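Club News: The Shirt Group Goes On to Part Two

The Traketti robotics club meets every Tuesday after classes, and since the start of the term our smaller group works on one task only, the folding of a T-shirt with two arms. We have chosen one shirt and we stay with it, so that the results of one week can be compared with the results of the week before. Members who wish to join should know that much of the evening is spent on the first grasp. A gripper must take enough cloth to hold, but if it takes too much, the fold comes out crooked and the shirt must be spread again by hand.
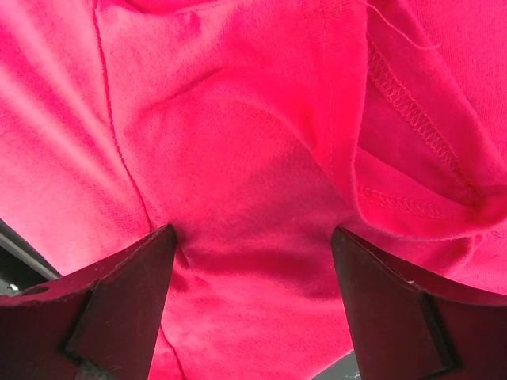
Albane Langlois wrote to us after the last newsletter that her group at Courtois had the same difficulty with knit cotton, and that they made progress only when they stopped to aim for the middle of the shirt and went for the seams and hems. She also asked if we close the grippers fully or leave a little play.

We close them fully for the moment. Her advice about the hems we have taken, and it is now written in the practice plan. A hem is thicker than the rest of the shirt, and the driver can find it again on the screen after a bad attempt. We practice the grasp alone in sets of 10, and after each set the driver changes. The person who has just driven writes the notes for the next one, with the position of the arms at the start and what went wrong. Please write these notes in full sentences! Two pages from February could not be understood by anyone, including the member who wrote them.

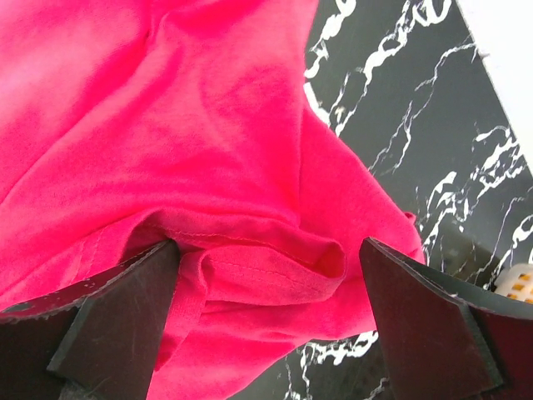
Practice Notes
By the Shirt Group, Traketti Robotics Club

The plan for the coming weeks has two parts. In the first part, each driver spreads the shirt flat with both arms, starting from a crumpled position. In the second part, the sleeves are brought in and the lower half is folded up to the collar. A full attempt may last 15 minutes at most, and then we stop the clock also if the shirt is nearly done. The left arm and the right arm are driven by the same person.

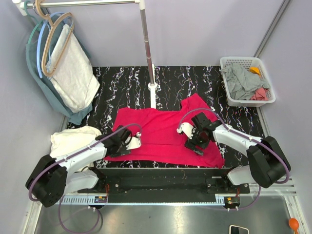

For new members, Zalluseck would like to add that it is better to learn with one arm first and leave the other at rest, as most beginners look only at the hand they are moving and forget the second one until it pulls the sleeve away.

We agree with this, and the first two evenings of a new driver will be with one arm. After that comes the corner exercise, in which one corner of the hem is lifted, carried a short way and put down again without moving the rest of the shirt. It looks simple, but the cloth slides easily on our table and the whole shirt likes to follow the corner.

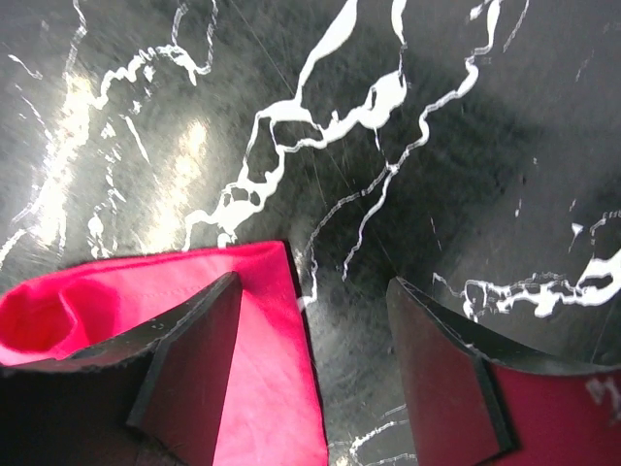 When the corner exercise goes well on both sides, the driver may begin with the full fold. The recordings are kept in the folder named Curier, sorted by evening, and failed attempts should be saved there together with the good ones. We need both for the training of our model in the next term. Please check before leaving that the motors are switched off and that the shirt is back in the basket.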